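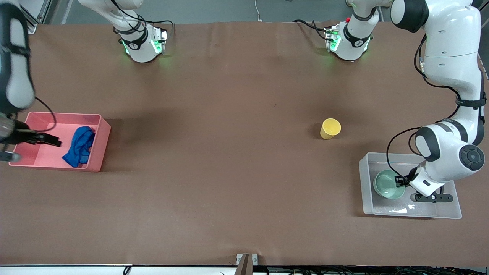 Session 4 is about sorting by container, and it is my favourite of the whole Dellthorpe course, so bear with me if these notes run long! Last time we sorted by size and found that everybody ended up with one lovely pile of small things and one hopeless heap of everything else. Now we let the bins do the work. One bin takes cloth, one bin takes crockery, and the table between them is where anything waits until you have made up your mind. The salmon-pink bin has a blue cloth in it, the clear one has a pale green bowl, and the little yellow cup is standing out on the brown tabletop between the two. That cup is what I want you to think about before we start. Crockery bin, or does it want a place of its own?

Words we will use

Home bin: the bin a thing belongs in when the job is finished.
Waiting ground: the clear stretch of table between bins. Keep it as bare as you can.
Straggler: anything on the waiting ground. One straggler is fine. Five stragglers means you have stopped sorting and started spreading.
Nest: to put one thing inside another of the same family, cup in bowl, bowl in bigger bowl.

Why colour helps

People reach for a colour faster than they read a label. I used to write labels for everything, beautiful ones, and then watched a whole class walk straight past them. With one coloured bin and one see-through bin you can say "cloth in the pink" once and it sticks for the afternoon. See-through walls suit crockery very well, even frosted ones, as you get some idea of what is inside before you put your hand in. Cloth can go in a solid colour quite happily — you can't hurt a tea towel by landing on it.

If you are buying for home, do please measure the shelf first. A bin 60 cm long looks tiny in the shop and enormous in a kitchen cupboard. Anything over 70 cm I would leave for the garage.

Dividers

A low divider is a marvellous thing and most people pull it out and lose it. Keep it in! It gives you a narrow end for small cloths and a wide end for the bulky ones, and it stops everything sliding into one corner when the bin is carried. Drop-in dividers can be moved along, moulded ones can't, so check which you have before you plan around it.

To fold or not to fold

This comes up every year. My answer is that sorting and folding are two jobs. On the first pass, cloths go in as they are, bunched up, lumpy, whatever. Folding is a second pass with the bin in front of you and nothing else on your mind. Students who fold as they go take far longer, and they tend to run out of patience somewhere near the crockery, where patience matters.

Handling bowls

Hold a bowl by the rim, low over the bin, and let the foot touch down before you let go. For ceramic I like a single layer with a thin cloth underneath if you can spare one. Cups go in upright on the first pass, mouth up, so you can see at once if something has been left in them (teaspoons, mostly). When you know what you have got, you can nest.

Practical, first half

Work in pairs at one table. Each pair has two bins and a tray of 9 things from the Honov box. Put the bins at opposite ends with the waiting ground in the middle. One of you sorts and the other only watches and keeps a note of every change of mind. Swap over and do it again with the same tray. Don't talk during the first round, it is much harder than it sounds and you will learn a great deal from it.

Practical, second half

Same table, but use the Jomia tray, which has things that belong in neither bin. You may not add a third bin. Decide together what stays on the waiting ground, and write one sentence for each straggler saying where it would live in a real kitchen.

Reading

Ivanyshyn handout, the part on shared kitchens, up to the drawing of the plate rack. The library copy is in box 371, please put it back flat.

For next time

Pick one drawer at home. Empty it on to a table, sort it into two containers of any sort, and bring your list of stragglers. Drawers with batteries and string in them are especially welcome.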